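Zip-Beutel in der Küche: füllen, verschließen, reinigen, wiederverwenden

Beutel mit Schiebeverschluss oder Druckleiste liegen in fast jeder Küchenschublade. Viele werden nach einmaligem Gebrauch weggeworfen, obwohl sie bei richtiger Behandlung mehrere Monate halten. Die folgenden Hinweise gelten für Beutel aus durchsichtiger Kunststofffolie, mit oder ohne Schieber.

Die richtige Größe

Für den Haushalt reichen zwei Größen. Der kleine Beutel nimmt ein Pausenbrot, eine Handvoll Nüsse oder ein einzelnes Stück Obst auf. Der große Beutel ist für Gemüse, Brotscheiben und Suppenportionen gedacht. Ein Beutel sollte höchstens zu drei Vierteln gefüllt werden. Wer bis an die Leiste füllt, bekommt den Verschluss schlecht zu und drückt beim Schließen auf den Inhalt.

Füllen ohne Kleckern

Den oberen Rand des Beutels zwei Finger breit nach außen umschlagen. So bleibt die Verschlussleiste sauber. Für Suppen und Soßen den Beutel in einen hohen Messbecher stellen und den Rand über den Becher stülpen. Flüssigkeiten vorher vollständig abkühlen lassen. In einen großen Beutel passen bei uns 700 ml Brühe, damit lässt er sich noch flach in das Gefrierfach legen.

Krümel oder Mehl in der Rille sind der häufigste Grund für undichte Beutel. Die Leiste vor dem Schließen mit einem trockenen Tuch abwischen, dann von einer Seite zur anderen zudrücken. Bei Beuteln mit Schieber den Schieber ganz bis an den Anschlag führen und danach einmal mit Daumen und Zeigefinger über die Leiste fahren.

Luft herausdrücken

Den Beutel bis auf einen kleinen Spalt schließen, flach auf die Arbeitsplatte legen und mit der Hand vom Boden zur Öffnung streichen. Dann den Spalt zudrücken. Bei runden oder harten Stücken klappt das schlecht. Hier hilft eine Schüssel mit Wasser: Den fast geschlossenen Beutel langsam eintauchen, bis das Wasser knapp unter der Leiste steht. Das Wasser drückt die Folie an den Inhalt. Verschließen, herausnehmen, abtrocknen.

Obst im Beutel

Ganze Zitrusfrüchte halten sich im Gemüsefach länger, wenn sie nicht offen liegen. Die Früchte müssen trocken sein, bevor sie in den Beutel kommen. Eine Frucht mit weicher oder feuchter Stelle gehört nicht dazu, sie wird gleich verbraucht oder entsorgt. Bananen und Beeren bleiben besser draußen, Beeren am besten in einer flachen Schale auf Küchenpapier. Angeschnittene Orangen oder Zitronen mit der Schnittfläche nach unten in einen kleinen Beutel legen und innerhalb von zwei Tagen aufbrauchen.

Abgeriebene Schale lässt sich gut einfrieren. Dünn im Beutel verteilen, flach einfrieren und bei Bedarf ein Stück abbrechen.

Reinigen

Beutel auf links drehen und in lauwarmem Wasser mit etwas Spülmittel abwaschen. Heißes Wasser macht die Folie wellig. Die Rille mit einer weichen Zahnbürste ausbürsten, dann klar nachspülen. Zum Trocknen über einen Kochlöffel stülpen, der aufrecht in einem Glas steht. Über Nacht stehen lassen und am Morgen prüfen, ob in den unteren Ecken noch Wasser sitzt.

Nicht wiederverwenden sollte man Beutel, in denen rohes Fleisch, roher Fisch oder rohe Eier waren. Auch Beutel mit Schimmel oder ranzigem Fett kommen in den Müll.

Krümel auf der hellen Arbeitsfläche

Beim Umfüllen fallen immer ein paar Krümel daneben. Auf einer weißen Platte sieht man jeden einzelnen. Erst trocken mit einem Handfeger oder einem Teigschaber zusammenschieben, danach feucht wischen. Wer gleich mit dem nassen Lappen anfängt, verteilt Kaffeepulver und Gewürze über die ganze Fläche. 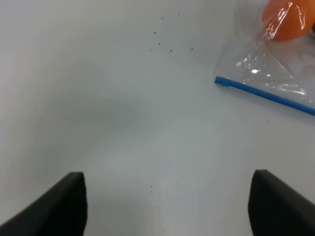 Wie oft kann man einen Zip-Beutel wiederverwenden?

Solange die Folie dicht ist und der Verschluss auf ganzer Länge greift. Zum Prüfen etwas Wasser einfüllen, schließen und den Beutel über der Spüle umdrehen. Tropft es, taugt er noch für trockene Dinge wie Gummiringe, Ausstechformen oder Teelichter. Knitterfalten allein sind kein Grund zum Wegwerfen.

Aufbewahren und beschriften

Saubere Beutel nach Größe sortieren, längs falten und hochkant in eine schmale Schachtel stellen. Beschriftet wird auf Malerkrepp, das lässt sich vor dem Waschen abziehen. Inhalt und Monat genügen, zum Beispiel „Brühe, Juni“. Das Klebeband vor dem Füllen anbringen, auf kalter oder feuchter Folie hält es nicht.

Der Tipp mit dem Kochlöffel stammt von unserer Leserin Citlali Ayala.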